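Eight Months With the Zoson Two-Arm Bench: A Review From the Packing Room

by Leonor Cunha

I pack fruit for a living. Well, I pack fruit boxes, the kind offices order so people have something to eat besides vending machine crackers. There are 10 of us at Prevstead, in a long cold room behind the Gillembridge market hall, and since July we have shared that room with a Zoson two-arm bench. Everybody in my trade seems to be getting a sales call about these things right now, so I figured I'd write down what living with one is like, from somebody who doesn't get to go home and look at a spreadsheet about it.

Quick background on the job. Growers and the wholesaler send us mixed fruit in thin plastic bags. Somebody opens the bag, takes everything out without bruising it, and sets it in a bowl or tray. Do that all morning and your wrists will let you know. The bench was bought to take over that one step, and I was the person picked to run it (I was standing closest when they asked, I think).

The bags

Let's start with the bad news. Bags are hard! You and I grab a bag by feel and never think about it. The bench has to find an edge in something thin and pale that folds over itself, and from down where the fingers work, there isn't much to go on. 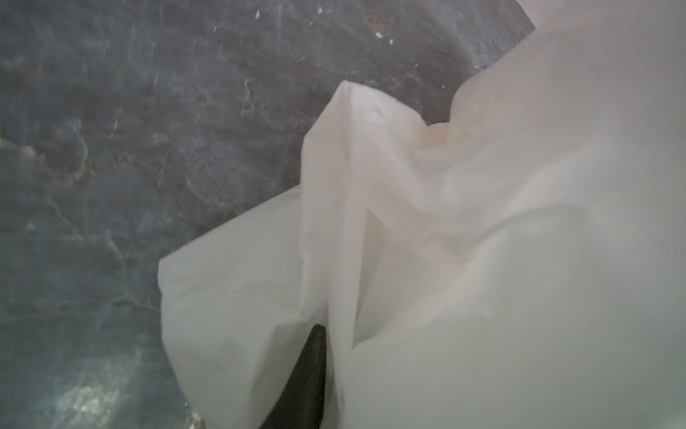 Gripper finger in among the folds of a bag.

In the first weeks I'd see an arm pinch a fold, pull, and bring the whole bag sliding along with it. It has gotten a lot better after two software updates, and a good part of the improvement was us. We learned to lay the bag down with the opening spread out and the fruit showing. Miroslava Ostapchuk worked that out before the Zoson installer did, and she wrote it on a card that still hangs over the sink. If you buy one of these, ask who on your crew has the patience to watch it fail forty different ways, and then please pay that person more. (Miroslava did get a raise. I'm still working on mine.)

Heavier plastic is easier for it than the flimsy stuff. Paper sacks it likes fine. Net bags, forget it, we do those by hand and I don't see that changing soon.

The fruit

Oranges are its best subject. Bananas are okay if they're single, and a little clumsy in a bunch. Grapes are where I get nervous, because it has to take them by the stem, and when the stem is tucked underneath it will sometimes just hover there thinking. I've learned to turn the bunch over before I press start. Takes me a second and saves a lot of waiting.

Speed, since you'll ask: I'm faster. Melaniia Koval is way faster. On a good day the bench gets through 300 pieces before lunch, and either of us would have that done by the first coffee. But it doesn't get sore, and it can chip away at the dull bags while we do the gift boxes, and those are the ones that need an eye for what looks nice together.

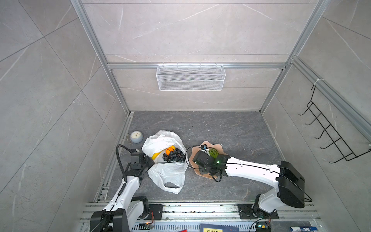
What it changed for us

No one lost a job, and I want to say that plainly because it was the only thing any of us cared about when the crate showed up. What did change is who does what. I used to pack all day. Now I spend maybe half my shift loading the bench, clearing it, and wiping it down. Wipe it down more than you think you need to, by the way. Crumbs of stuff collect on the countertop and in the grooves of the metal rails up front, and a toothbrush is the only thing I've found that gets in there.

I miss the talking. When four of us stood at one table, we talked nonstop, and now one of us is always off at the bench with her back to the others. Zlata Ivanyshyn asked if we could swap every 2 hours and that helped a ton. We also asked for our wrist complaints to be written down from before and after, and mine are down, no question. I can open a jar again at night!

The other thing is training. We got one morning of it, mostly about the emergency stop. All important, sure, but I could have used a second visit a month in, once I had real questions. The manual reads like it was translated twice.

Cost and upkeep

I didn't sign the check, so I can't tell you if the bench itself was a bargain. I do know the spare gripper set and the service visit came to $1,730, because I was the one who opened the envelope. The fingertips wear smooth and then it starts dropping oranges. Order the spare set at the start.

We also had a demo of the Prokopenko single-arm unit before choosing. Quieter, smaller, and easier to clean. With only one arm, though, it couldn't hold a bag steady and reach into it too, so for us that was that.

Pros: easy on the wrists, great with round fruit, simple start and stop buttons.

Cons: slow, fussy about thin bags, skimpy training, lonely.

Would I want it gone? No. Would I want a second one? Ask me after they fix the grapes.

Posted 8 Mar 2024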